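Pititz grooved aluminium panel with drive bracket: my review after 2 months

I'd been after something like this for ages. My desk is small, I have too many hard drives, and they used to live in a shoebox along with the batteries and a very old calculator. So when Boltilen had the Pititz panel in with 200 off (kroner, before anyone gets excited) I gave in and ordered one, plus the grey bracket that goes with it.

First impressions: it's bigger than I'd pictured! I had to shift a lamp and a plant before I'd even got it out of the wrapping. The metal feels solid and the brushed finish is lovely, though it shows every fingerprint, so keep a soft cloth handy. It also throws the light about like mad. With my desk lamp on of an evening I get bright streaks right across the grooves, and I've ended up turning the lamp towards the wall.

The thick rail down the side is my favourite bit. It makes the whole thing look finished, and it gives you something to grab when you're moving it. 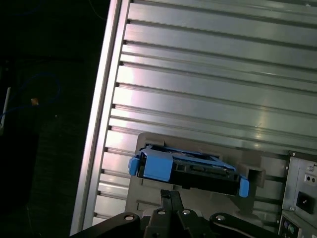

Grey bracket on the panel, with my black and blue drive caddy.

Now the bracket, which I'm less sure about. It's plain grey plastic, all slots and recesses, and next to the aluminium it does look a bit cheap. It took me 7 goes to get it sitting how I wanted (the leaflet is one tiny drawing and no words). Once on, though, it stays put, and I can get a caddy in and out with one hand while holding a mug of tea in the other. The boxy part that sticks out on the right is a nuisance, I keep catching my sleeve on it.

Cables are still a mess, by the way. Mine are looping about all over the place and the panel doesn't help with that at all. I looked at the Triltotberg clips but they cost nearly as much as the bracket, so no thank you.

Would I buy it again? The panel yes, at the sale price. The bracket only if they do it in black. Four stars, and delivery was quick.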